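Stultero Issues Firmware Update After Grip-Force Fault on Brultix Two-Arm Packing Cells

Jan 5, 2025 — Stultero today released a firmware update for the Brultix two-arm packing cell. The update corrects a fault in which a gripper could keep closing after the commanded grip force had been reached.

The fault was reported by Tapsell, a contract packer that runs 13 of the cells on glass bottle lines. In 3 cases a bottle cracked during transfer into a foam tray. No injuries were reported. Tapsell stopped the affected cells the same day and returned the log files to Stultero.

Stultero traced the fault to a timing error between the force sensor and the gripper controller. When both arms moved at once, a force reading could arrive up to 20 milliseconds late. The new firmware rejects late readings and stops the gripper — the arm then holds position until an operator clears the alarm.

Cells running the Skadel controller are affected. Operators should not handle glass with these cells until the update is installed. Parcels and other soft goods may be handled at reduced speed. Installation takes 13 minutes per cell and must be followed by a grip calibration.

The update is available through the Stultero service portal at no charge.
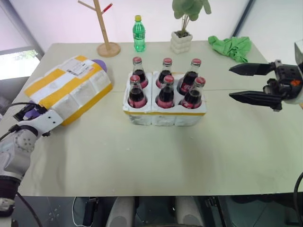 Two-arm handling of a taped parcel and glass cola bottles in a foam tray.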